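Is a produce box worth it for a small household, or is it a fad I'm paying for?

Community Help > Food & Groceries > Shopping and Saving

Ecaterina Anghel
posted in Shopping and Saving

Hi all, long-time reader, first time I've written anything. We're a household of three (me, my husband and a ten-year-old who has opinions) and in August I signed us up for the Celari box. If you haven't run into them, they pack up vegetables and fruit from growers in this part of the state and drop them on your porch once a week. It's $40 for the small one. I did it after a coworker brought in the most beautiful tomatoes and I got carried away – you know how it goes, one good tomato and you're giving out your card number.

So the first few weeks were great. Corn, peaches, green beans, those little cucumbers. My son ate a whole peach over the sink without being asked. Then fall came in and the box turned into turnips, kale, more kale, something I had to look up (celeriac) and a cabbage the size of a bowling ball. I'm not complaining about the quality, all of it has been fresh. But I'm throwing food out, and I never used to throw food out. Last week it was half the cabbage and a bunch of something leafy that went to slime in the drawer before I worked out what it was.

My total grocery spending used to be $110 a week including everything, paper towels and all. Now I'm paying for the box and then still going to the store for onions and carrots and bananas, the stuff we really eat. My husband says it's like the juice cleanse year and that I should let it go. I don't want to let it go! I like the idea of knowing where it grew and I did learn to cook beets. But I'd like to hear from people who have stuck with one of these past the first season. Does it get easier? Do you plan meals around the box, or do you plan the meals first and squeeze the box in? And is there a trick to the greens? I can't eat that much kale, I just can't.

Also if anyone in or near Skorton has tried the Monday farm stand by the library instead, I'd love to know how it compares. I work until five and I've never made it there before they pack up.

beanpot_gail

Cancel it. Farm stand or regular supermarket, buy what you eat. My sister paid for one of those for a year and it all went in the compost.

Ecaterina Anghel
replying to beanpot_gail

Ha, that's pretty much my husband's speech. How far did she get before she gave up on it? I'm wondering if there was a point where it could have gone the other way.

beanpot_gail

She never liked vegetables that much to begin with. So maybe not the best comparison now that I think of it.
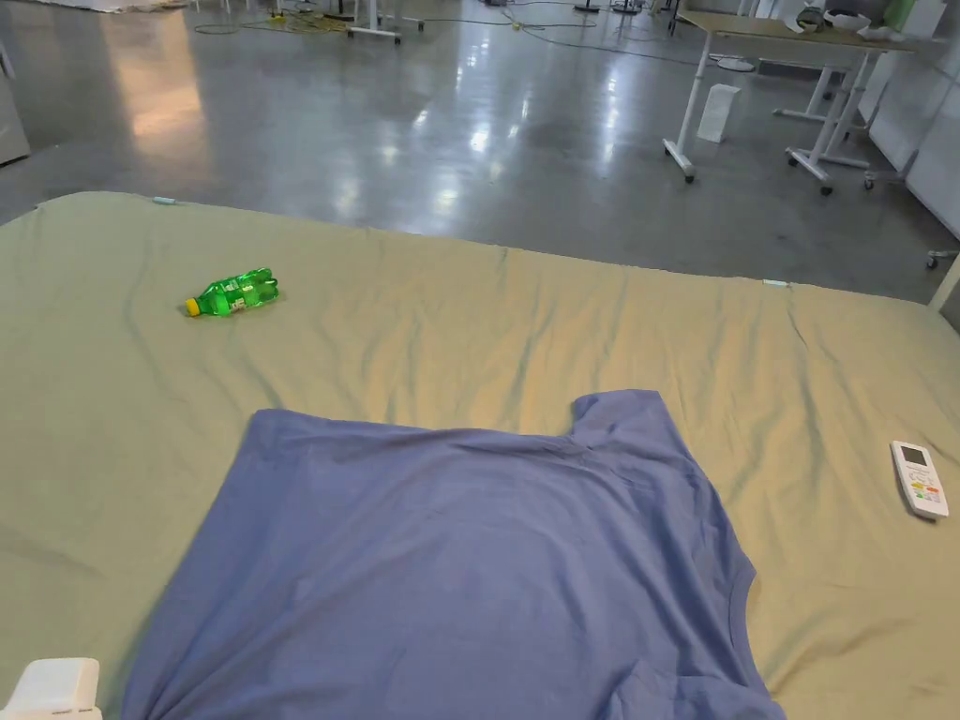
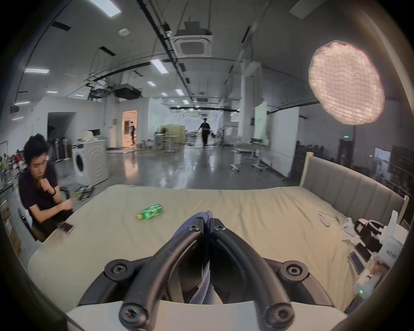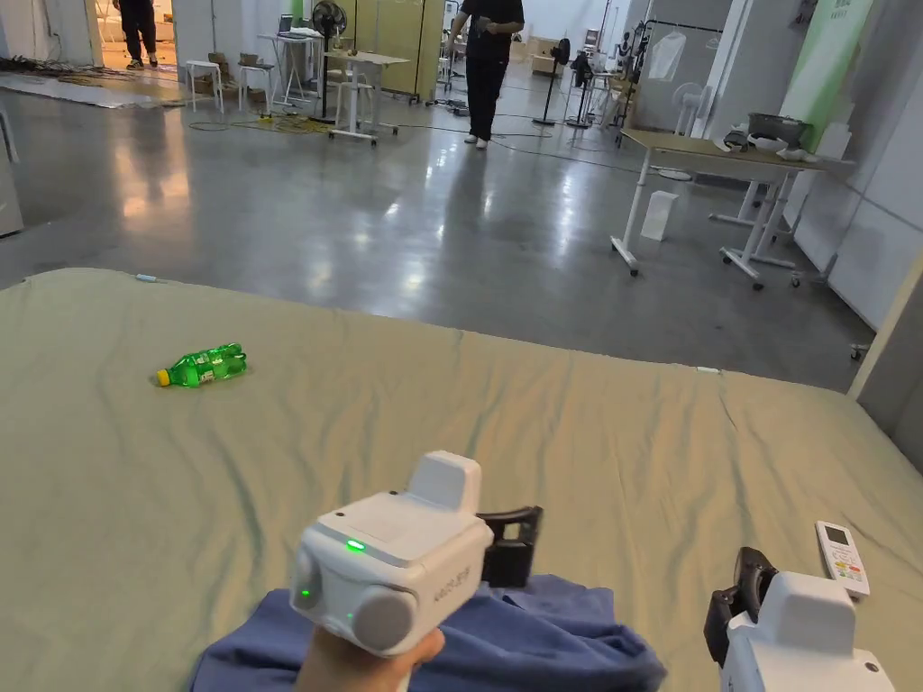

Wendell Mahmoud

I'm going to go against Gail a little, with respect, and say it depends on how you cook. I've had a weekly box for years (not Celari, a smaller farm that has closed now, and then Celari after that) and I went through exactly what you're describing. The summer boxes are the sales pitch. The fall and winter ones are where you find out if you're a box person.

What changed it for me was to stop planning meals before the box came. I used to write out a week of dinners on Sunday night, buy for those dinners, and then a big carton of turnips would show up and there'd be no room for them in the plan or in the fridge. Now I leave the plan blank, open the box, and write down what has to go first. Tender greens and herbs in the first couple of days. Broccoli, beans, peppers and so on midweek. Roots and cabbage can wait. A whole cabbage in a bag in the crisper will keep for weeks, so please don't feel you have to eat the entire bowling ball by Thursday. Cut off a wedge when you need it, wrap the cut side tight, and shave off the dry edge next time.

For greens, the trick (if it's a trick) is to deal with them the day they come, while you still feel good about them. I strip the kale off the stems, wash it, spin it, and cook the whole pile down in a big pot with garlic, oil and a splash of water. A giant bunch turns into a sad little heap, maybe a couple of cups, and that's good news for you! I squeeze it out, split it into small containers and put most of it in the freezer. Then it goes into eggs, soup, rice, pasta sauce, a grilled cheese. My kids are grown but when they were at home they would eat nearly anything inside a quesadilla.

The slimy bag in the drawer is almost always moisture. Don't leave greens in the bag they came in if it's wet inside. Roll them in a dry dish towel, put the roll in a loose bag and change the towel if it gets soggy. Take the tops off your beets, turnips and carrots right away too. They pull water out of the root and then you end up with limp carrots and rotten tops. Turnip greens and beet greens cook up just like the kale, by the way, so there's one more thing for the pot.

Celeriac: peel it with a knife, a peeler will make you mad. Cube it and boil it half and half with potatoes, then mash. I serve it without announcing what it is.

About the money. If I were you I'd do the math on what you throw out and forget the sticker price for a minute. If half of a $40 box goes in the trash, the half you eat is costing you $40. If you can get that down to a few leaves and some peelings it's a fair deal for what it is, but I won't pretend it's cheaper than the store. It isn't, at least for us. I look at it as paying a bit more for better food and for cooking things I'd never pick up on my own. Some people don't care about that and they're not wrong.

Before you cancel, log in and look under your delivery settings. Mine lets me go to every other week, and that was the best thing I ever did. One box stretched over two weeks, and then the store for onions and bananas, same as you. There's also a swap list that opens a couple of days before they pack. I swap out kale nearly every time. I don't know if the small box gets as many swaps as the medium one, so check that part.

The farm stand: I like it, but by late afternoon it's picked over and you'd be getting there at the tail end. One of the tables does take orders ahead by text and will hold a bag for you. Ask for the Górecki table, they're at the end closest to the parking lot. They have good eggs, and the rye bread goes fast.

Ecaterina Anghel
replying to Wendell Mahmoud

Oh my goodness, thank you, this is so much more than I hoped for. I had no idea about the swap list. I just went and looked and it's there, tucked under "preferences," and the small box gets 3 swaps. I've been getting kale for weeks that I didn't have to get!! I've changed us to every other week too. And I had no clue you're supposed to take the tops off. I've been keeping them on because they looked pretty.

Going to try the celeriac mash on my son and say nothing.

helance_mom

I'm late seeing this but one more vote for every other week. We also split a medium box with the family next door, which works fine as long as you agree who gets the fruit. (We don't agree who gets the fruit.)

For the cabbage, slice it thick, oil and salt, 425 oven until the edges go dark. It shrinks a lot and my two fight over the crispy bits. I do the same with turnips but cut small, and I put a little honey on those for the last 5 minutes. Don't do the honey at the start, it burns and you'll be scrubbing the pan all night.

I wouldn't bother freezing raw kale. People say you can and I guess you can, but mine tasted like the freezer. Cook it first like Wendell said.

Does anybody know if Celari takes a break over the holidays? I can't find it on their page and I'll be at my mother's.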